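Section 4 – Moving In: Setting Up the Bench and Shelf Kit

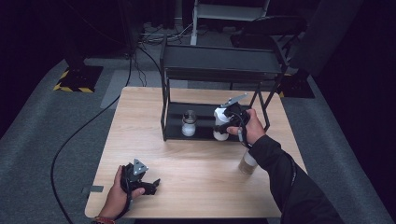

Read the whole section once before opening any bags. Most of the calls we get are people who started at step 6.

This covers the Plukberg bench and the Skenness add-on shelf. Wall cabinet is Section 5. If you bought the bench only, skip 4.3.

4.1 Before you start

You need:
Phillips screwdriver, medium
the hex key from bag A
tape measure
pencil
a blanket or flattened carton to work on
a second person for turning the bench over

Power driver – only on the lowest clutch setting. The inserts in the top strip easily and a stripped insert is not covered.

Let the cartons sit in the room overnight if they came from a cold garage or truck. Don't lean them against a radiator.

Check the carton label. Should read 497 on the short side. If it says anything else you have the old top and the hole spacing is diffrent – stop and contact the shop you bought from. Old legs will not fit new tops.

Pick the spot now. Bench is heavy once built. Leave 40 cm clear behind you for the stool, more if the door swings that way. Out of direct sun if you can, the finish yellows faster by a south window.

NOTE: Diekmann dealers sell a floor mat in the same size as the carton. Optional. Works fine on tile, slides on polished wood.

4.2 Bench

1. Blanket on floor. Top face down on blanket. Finished side is the one with the film on it – leave the film on for now.

2. Sort bags A, B and C. Don't mix B and C, they look the same and B is shorter. A long screw in a short hole comes through the top. Not covered either.

3. Set the four legs in the corner brackets. Slot faces in. Hand-tighten only, two bolts each from bag A.

4. Fit the cross rail between the back legs. Bag C. Hand-tight again.

5. Measure corner to corner, both ways. The two numbers should match. If they don't, push the long diagonal in until they do.

6. Now tighten everything, going around in order, a half turn at a time. Don't finish one leg and move on to the next. It pulls the bench out of square and you'll be back at step 5.

7. Turn over with two people. Lift, don't roll. Rolling onto two legs bends the brackets.

8. Peel film slowly from a corner, low angle. If it tears use a fingernail or a plastic card, no blades.

9. Level it. Feet screw in and out by hand. Put a glass of water on top if you don't own a level.

CAUTION: Do not sit or stand on the bench. Rated load is 70 kg spread over the whole top, less at the edges.

4.3 Add-on shelf

Comes folded. No tools.

1. Open the legs until they click. Both sides. If one side doesn't click, fold it all the way back and try again, do not force it.

2. Drop in the lower tray first, then the top. Other way around and you can't reach the clips.

3. Press down on each corner of the top. A small gap at the front is normal.

4. Stick on the four pads from bag D. Wipe the leg ends first or they fall off in a week.

5. Place where you want it. The shelf isn't fixed to anything so don't drag it loaded – unload, lift, reload.

NOTE: Heavy things low, light things high. Liquids low as well, where a drip lands in the tray. The tray holds a small spill, the top does not.

Shelf limit is 400 g per jar or bottle on the top level if you also clip on the lamp. Without lamp see the table in Section 9.

4.4 First cleaning

New tops have dust and a bit of wax on them from the plant. Do this once before use.

1. Dry cloth, whole surface, with the grain.

2. Damp cloth, a drop of dish soap. Wring it out well, should not leave puddles.

3. Dry it right away. Especially the seam along the back edge.

4. Wait an hour. Then one thin coat of Wasau care wax, or any clear furniture wax without silicone.

5. Buff. Leave overnight before you put anything on it.

Don't use: bleach, ammonia glass cleaner, scouring pads, melamine sponge, steam. If you mix your own cleaner, label the bottle and keep it away from kids. Never put cleaner in a food jar.

After that a damp cloth once a week is plenty. Wax again in July and in midwinter, or whenever water stops beading.

CAUTION: Rags with oil or solvent on them can heat up and catch fire by themselves. Lay flat outside to dry, then trash. Applies to oil finishes mainly but do it anyway.

4.5 Storing supplies at the bench

Keep only what you use that week. Everything else goes in the cabinet.

Lids closed tight before they go on the shelf. Spray nozzles to OFF. Labels facing front. Wipe the bottoms of bottles – rings on the top level are the number one complaint and they come from bottle bottoms, not from the shelf.

Paste and thick liquids: close, wipe the thread, close again. A dirty thread glues the lid on. If it's stuck, run warm water over the lid, dry, try with a rubber glove. Don't knock it on the bench edge.

4.6 Check after one week

1. Retighten all bolts from 4.2. They settle. One pass is usually enough.

2. Rock the bench gently by hand. Any wobble – go back to step 9, feet first, then bolts.

3. Look at the shelf pads. Replace if they've shifted, spares are in bag D.

4. Open and close anything stored above eye level. If you have to stretch, move it down.

4.7 Problems

Bench wobbles on a flat floor: bolts tightened in the wrong order. Loosen all, redo steps 5 and 6.

Shelf leans: one leg not clicked. Unload first, then fold and reopen.

White haze on top: damp under wax. Let dry two days with the window open, buff, re-wax if needed.

Screw spins and won't bite: wrong bag or stripped insert. Compare against the drawing in Section 2 beforeyou order parts.

Film left glue behind: warm water and soap, ten minutes under a cloth, then rub. No acetone.

Missing parts: check inside the cross rail. Bag D is taped in there and gets missed a lot. Still missing, call the dealer with the carton number and the date on your receipt.

Keep the hex key. It fits the cabinet hinges in Section 5 too.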